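Hang it up! A small win for crowded kitchens

If your kitchen drawer is anything like mine, it jams. Something long and flat gets wedged against the top, you rattle it, you swear a bit, and then you slide a knife in through the gap to free whatever it is. I did this for years in the Plirent Road flat and assumed it was simply part of cooking. Then in May our swap table at Odby had a utensil stand on it, the sort with a round base and a pole with hooks at the top, and I took it home mostly to stop it falling over on people's plates.

I'm now a complete convert, and I'd like to convert a few of you as well.

The idea could hardly be plainer. Everything with a hole or a loop in the handle goes on a hook, head down, and lives out on the worktop where you can grab it. Ladle, fish slice, masher, the big spoon you use for everything. No lid, no drawer, no rummaging while the onions catch! I keep mine to the left of the hob, far enough away that it doesn't get spattered (much), and I can reach it without looking.

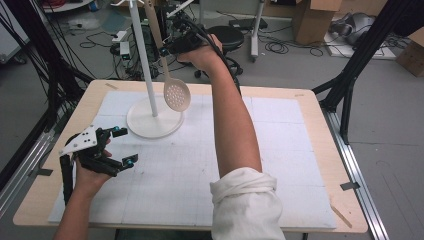

A slotted spoon beside the white utensil stand, head down.

Slotted spoons are the ones I'd start with. They're an awkward shape for a drawer, all those little holes catch on whisk wires, and they're wanted in a hurry when the gnocchi come bobbing up. They also drain nicely if you give them a good shake over the sink first and then hang them.

A few things I've picked up along the way. Put the heaviest tool on first and the next heaviest opposite it, or the whole lot will lean. Leave a hook free if you can bear to, as you'll want somewhere for the thing you're using right now. Wooden spoons without a hole can stay in a jar, and so can the rolling pin, which was never going to hang from anything. Wipe the base when you wipe the worktop. I forgot about mine for most of a month and there was a perfect ring of turmeric underneath.

If you're short of worktop, a rail on the wall does much the same job, and several people at the Filali Street kitchen swear by theirs. I rent, so no drilling for me, and I do like being able to pick the stand up and carry it to the table when we're making dumplings and everyone wants a spoon at once.

The swap table will be out again at the Stedov hall next month from 10 in the morning, with the kitchen things along the window side. Last time 23 people brought something and nearly all of it found a home. Utensils, tins, jugs and odd lids are all welcome, clean please, and if you've got a stand or a rail sitting in a cupboard doing nothing, do bring it along. My sister wants one now too.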